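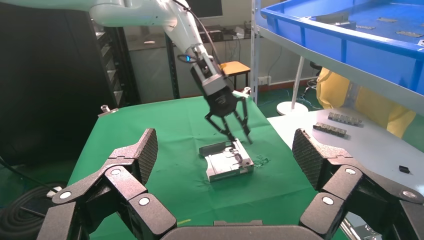 Sabina Khondokar wandte ein, Kleinteile gehörten gleich nach dem Entgraten in den Kasten, sonst zerkratzten sie sich gegenseitig auf dem Tisch.

## Ablage von Blechteilen

- Tuch glatt spannen, mit Klammern am Rand halten
- Winkel einzeln ablegen, Stapel vermeiden
- Späne aus dem Kasten entfernen
- Kasten höchstens mit 200 Teilen füllen

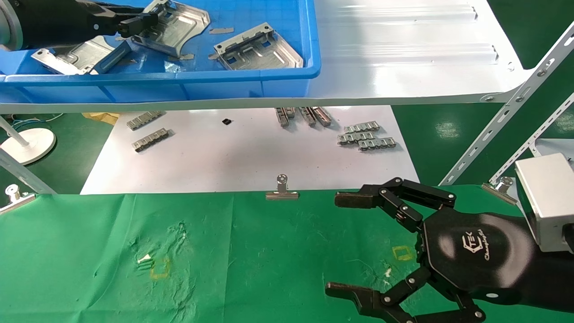 Wann wird das Tuch gewechselt? Nach 1250 Teilen oder sobald Späne im Gewebe hängen.

Bis zum nächsten Termin: Skript Rikano, Abschnitt 3, lesen.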